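Tikavex folding craft table: three months of glue, paint and grandkids

I've been through more craft tables than I care to admit. There was the old pine one that wobbled, then a glass desk that showed every fingerprint (never again!), and for most of last winter I was working on the kitchen bench and packing everything away before tea. So when the Tikavex came up in the Baddale catalogue with the pale top, I dithered for a week and then ordered it.

It turned up in one flat box and the legs went on in 15 minutes, including the time I spent looking for the hex key, which was taped to the underside of the top where any sensible person would have checked first. You don't need a second pair of hands until you flip it over. Then you really do, as the top is heavier than it looks, and I put a small ding in the skirting board finding that out.

What I wanted most was a plain surface. I cut a lot of card and I sort beads, and a busy woodgrain makes me go cross-eyed by mid-afternoon. On that score I'm very happy.
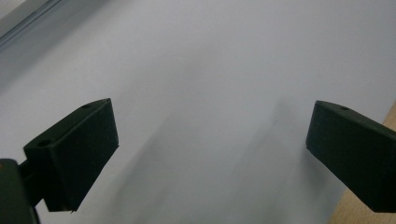
Smooth and pale, with the soft grey shadows you get on it.

The colour is sold as "Chalk", and I'd call it a white that changes its mind. Some of the time it looks properly white and then you glance over and it's gone a bit grey, or even a touch lavender. If you're matching paint or choosing thread colours, keep that in mind and take your piece over to the window before you commit. I made a whole set of birthday cards in what I thought was a warm cream and, well, they weren't.

Cleaning has been easy so far. PVA peels off once it's dry, watercolour comes up with a damp cloth, and the marker that one of the grandkids left behind took a bit of metho and some elbow grease but did go in the end. I haven't been game to try the hot glue gun straight on the top, so I use a silicone mat for that. Same with the craft knife. The leaflet says the finish isn't meant for cutting on and I believe it.

The thing I keep coming back to is how matte it is. My old glass desk threw the lamp straight into my eyes, and I'd end up hunched sideways to dodge it. With this one I can sit square on with the lamp wherever I like and work for a couple of hours without a headache.

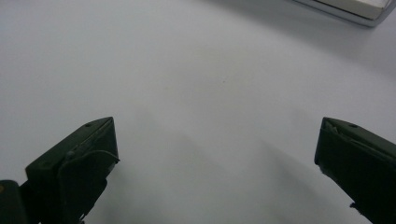 What I'd change

The edges, mainly. They're squarer than I'd like and after a long session my forearms know about it. I looked at the Fajardo before buying, which has a rounded front, but it was a good deal dearer and the top was too shallow for my big cutting mat. The Hullitus was cheaper than both and I tried it in the shop, and it bounced when I leaned on it, so that was the end of that.

The feet could be better too. Of the 4 adjusters, 2 were stiff from day one and I had to use pliers on them. It sits level now and I've left it well alone.

Would I buy it again? Yes, I would, and my sister's already measuring up her spare room for one. Just get someone to help you flip it.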